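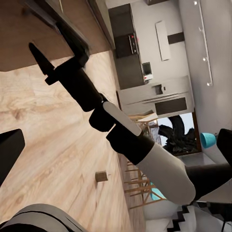 Our project looked at how much water a household uses in a week and how well people can guess the figure beforehand. We chose it after the dry spring, when the council in Medcombe asked residents to cut back on watering gardens. Most of the report deals with meter readings, but a short part is about how easy the results are to read. For that part we borrowed an idea from the black and white segments of the arm in the picture and shaded the bars on our paper charts the same way, black for the guess and white for the reading, so that they would still be clear on the school photocopier.

Method

Eight households took part. Each wrote down a guess for the week in litres before the first reading. The meter was read at the same hour on the first and last day. We asked people not to change their habits. One meter was under a stone slab by the gate and had to be read with a torch.

We did not ask for names or addresses on the forms. Households were given a letter, and the forms were kept in a folder in the geography room.

Results

The household nearest to its own figure was household D, which guessed 1000 litres and used 993. All the others guessed too low. The largest gaps were in homes with a garden tap. Two households said they had left out the washing machine when working out their guess, and one had left out the toilet.

Households with a water butt did not use noticeably less than the rest. It rained on two days that week, so there was little call to water anything.

Problems

One form came back with the last reading missing and we had to go back for it the next morning, which makes that week slightly longer than the others. We have marked it on the chart. The sample is small and every house is on the same side of town.

If we did it again we would take a second set of readings in October, when gardens need less water, and compare the two.

Handed in June 14, 2021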